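Reading order for the Bralstead books??

My sister gave me a box of historical romances and four of them are from the Bralstead series by Hélène Doucette. I started with the one about the miller's daughter and loved it, but everybody in it keeps hinting at some old scandal with the duke's brother and I feel like I walked in halfway through dinner. Do I need to go back? The covers don't have numbers on them, and the copy I have is 64 pages in before anyone explains who Aldous is! I read mostly at bedtime so I'd like something I can follow half asleep.
posted by nurura_reads

Sulastri Harahap
Oh, you've got a treat coming! You want The Salt Bride first, then The Winter Ward, then your miller's daughter book (that's The Grain Tithe). The scandal is all in The Winter Ward, chapter 17 onward, and I stayed up until 2 a.m. with it. After those three you can go in any order, they're different couples and only share the castle. The prequel novella came out last, and I'd save it, it gives away who the father is.

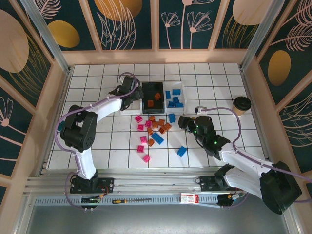 Two robot arms sorting building blocks

If you get the big collected edition it's 1,142 pages and murder on the wrists, so I'd stick to the single paperbacks. My library had all of them except the novella, and they got me that one on loan in March.

Nasrallah
just read them however, I started with the last one and was fine. the duke is boring anyway

brokimeo67
Agree with Sulastri on the order, except I'd read the novella second. You lose one surprise but Aldous makes a lot more sense. Also skip the epilogue in The Salt Bride until you've done The Winter Ward, it jumps ahead ten years.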